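Renting a Pair of Hands

Dosteck will lease you a two-armed robot bench by the month. We spent time with one to find out what you get for the money.

2021-10-26

Buying a robot arm used to be the easy part. The hard part came afterward, when a small company had to find someone to bolt it down, wire it up, write the software and keep it all running. Many of those arms ended up under a sheet in the corner of a shop.

Dosteck's answer is to sell none of it. The company leases a full bench, called the Clasier, and sends it with two arms, grippers, cameras, a computer and the software that ties them together. The customer supplies floor space, power and a network connection. When the lease is up, Dosteck takes it all back.

The lease costs $900 a month on a one-year term. Training is included, and so are replacement fingertips, which wear out faster than anything else on the machine. Shipping is extra. So is the insurance Dosteck asks for, and a buyer comparing prices should get that figure in writing early.

What the Clasier is for

The bench is meant for sorting, packing and tidying work where the items change often. Dosteck does not pitch it for welding, for heavy lifting or for anything that has to run at high speed. The payload is small. An arm can pick up a full water bottle without trouble, and that is close to the size of job it was designed around.

The customer teaches it by example. An operator guides the arms through a task, and the software, called Clirneo, records the motion along with what the cameras see. After enough of these runs, Clirneo builds a routine the arms can follow without a person guiding them. Dosteck suggests 50 runs for a simple task and more for anything involving soft or tangled items.

Soft items are where most benches of this kind struggle. A box has the same shape every time you look at it. A strap, a cord or a rubber band does not, and the gripper has to find a place to grab on something that may be lying flat against the table. Dosteck uses bands in its own training course for that reason, and we asked to try the same exercise: pick up each loose band and drop it in a bin.

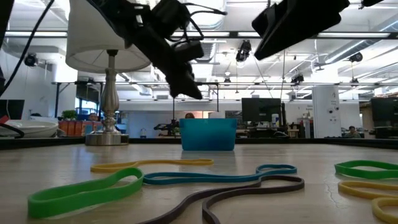
Loose bands on the tabletop, with the teal bin at the back and the gripper overhead.

Guiding the arms takes some getting used to. Our first few runs were clumsy, mostly from moving too fast and coming down at the wrong angle. The fingertips need to meet the table almost flat and slide under the band a little before they close. Press too hard and the arm stops with a fault, and the run has to be thrown out. Press too lightly and the fingers close on air.

By the second hour we had the feel of it. Recording 50 usable runs took most of a working day, including breaks and the runs we had to discard. Clirneo then needed the night to build the routine. Customers with a faster computer can shorten that step, but the one in the standard lease is a modest machine.

The results the next morning were mixed. We gave the bench 20 tries at picking up a single band and putting it in the bin, and it managed most of them. The failures came in two kinds. Sometimes the gripper took hold of a band and let it slip on the way up. At other times it reached for a spot where two bands crossed and stopped, waiting for a person to step in. Adding more runs with crossed bands helped with the second problem. The first was improved by a fresh set of fingertips.

Setup and support

Dosteck says a Clasier can be working on the day it arrives, and that matches what we saw. Mounting and wiring took the morning. Calibrating the cameras took longer than the manual suggests, and we had to repeat it once after the table was bumped. Anyone planning to put the bench near a busy walkway should think about that. Lighting matters too – Clirneo works best when the light stays the same all day, so a spot beside a large window is a poor choice.

The manual is clear on the hardware and thin on the software. Error messages in Clirneo are short and sometimes only a code. Support is by phone and e-mail during business hours, and our questions were answered the same day. There is no weekend coverage on the standard plan.

The emergency stop is large and easy to reach. The arms stop quickly when it is pressed and hold their position, so they do not sag onto the table. Restarting takes a few minutes. Even so, Dosteck tells customers to keep hands out of the work area while a routine is running, and that rule should be followed.

How it compares

The closest competitor is the bench from Gill, which is sold outright and comes with a single arm. Gill's arm is stronger and its software is more finished, with better error messages and a simpler screen for new operators. It does not learn by example as readily, though, and a second arm is a costly add-on. A company with one steady task that will not change for years would do better with Gill. A company that is still finding out which jobs a robot can take on has more to gain from the lease.

There are limits to the lease that deserve a close reading. The recordings belong to the customer, but the finished routines run only on Dosteck equipment. If the bench goes back, the routines stop being useful. The contract also renews on its own unless notice is given 4 weeks ahead.

For a small packing room or a school program, the Clasier is a fair way to try automation without a large purchase. It needs a patient operator, a steady table and jobs that can stand a missed pick now and then. Leases are open now, and Dosteck is quoting delivery within four weeks of a signed order.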